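From: Nusrat Gunawardena
To: Members' list
Subject: Re: Election of branch chair – nominations and timetable

Dear members,

I write in reply to Mr Buenaventura's message, the relevant part of which is quoted below.

Florante Buenaventura wrote:
> I should be grateful if the returning officer would confirm whether
> the present chair may be nominated again. My reading of the rules is
> that a chair who has served two full terms must stand down for at
> least one term. Several members in Clurkach have asked me the same
> question, and I would rather they had the answer from you than from
> me. I would also ask that the list of eligible voters be settled
> before nominations close and not afterwards, as happened last time.

On the first point, Mr Buenaventura's reading is correct. The chair has now completed two full terms and is not eligible for nomination. She has confirmed to me in writing that she accepts this and does not intend to seek a change to the rules. She will remain in office until the result is declared, and she may be nominated for any other post.

On the second point, the register stands at 3,354 members. Any member whose subscription was paid by the end of August is entitled to vote. The register will be closed on Wednesday at noon, and nominations will remain open for a further week after that. Members who believe they have been left off should write to me before the register closes.

A nomination requires the signatures of five members in good standing, none of whom may sign for more than one candidate. Candidates may submit a statement, which will be sent out with the ballot papers. We have ordered 3,000 printed papers for members who vote by post – the remainder have chosen to vote at the Bosine and Jotent meetings, where papers will be provided separately.
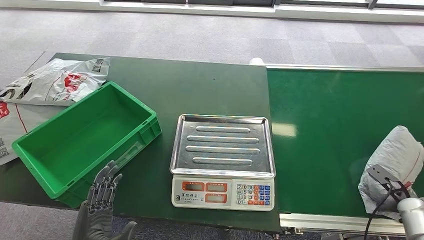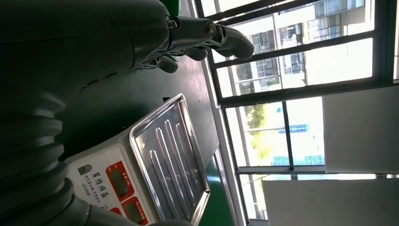
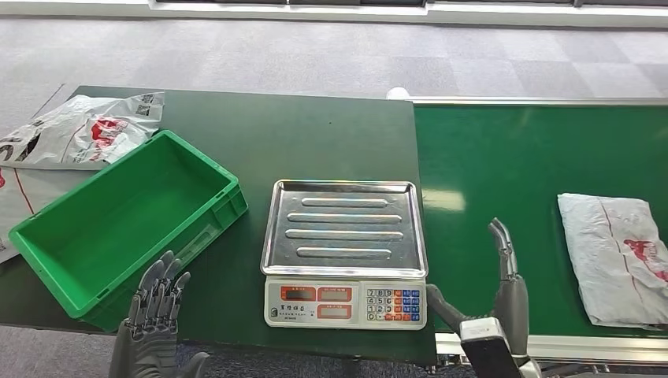 Table and conveyor belt, first and third pictures.

The count will be open to candidates and to one observer for each of them. Observers' names should reach me before the day of the count. I regret that I cannot admit observers whose names have not been given in advance.

The Bañez section has asked whether it may endorse a candidate. Sections may do so by a vote of their own members, but section funds may not be used for campaigning, and this list should not be used for it either. Messages in support of a candidate will be returned to the sender.

Questions on procedure may be sent to me directly or to the list.

Yours faithfully,
Nusrat Gunawardena
Returning Officer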